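Planning Around the Cable: Questions for Savotik's Software Lead
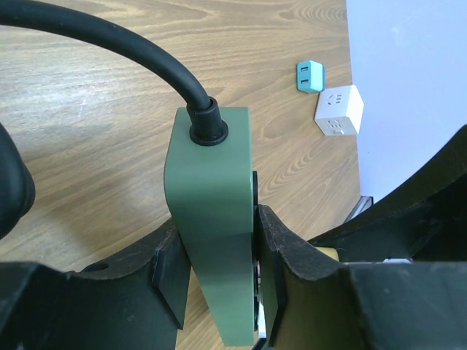 A power strip held upright by its sides, with the cable leaving from the top.

Savotik's office in Lorkcombe writes grasp planning software for small two-finger arms. The lead developer there has spent most of the past year on one problem: objects that come with a cord.

"The box part is easy," she said. "The planner finds two flat sides and closes on them. The cord is what ruins the motion afterward."

The first version treated the cord as a solid obstacle and gave up often. The current one, released in September, models it as a chain of short links and updates the shape from the wrist camera while the arm moves. "We don't try to get it exactly right," she said. "We need to know which side it leaves from and how much slack there is."

Her team keeps 1,390 recorded grasps for regression tests. Of those, 766 involve a cord. Every change to the planner runs against the full set overnight, and 73 of the cases still fail – mostly thin white cords on pale tables.

Asked what she would do over, she named the logging. "We saved the images and the joint positions with two different clocks. Fixing that took longer than the cord model."

The next release adds a check on gripper force before each lift. She is still tuning the threshold.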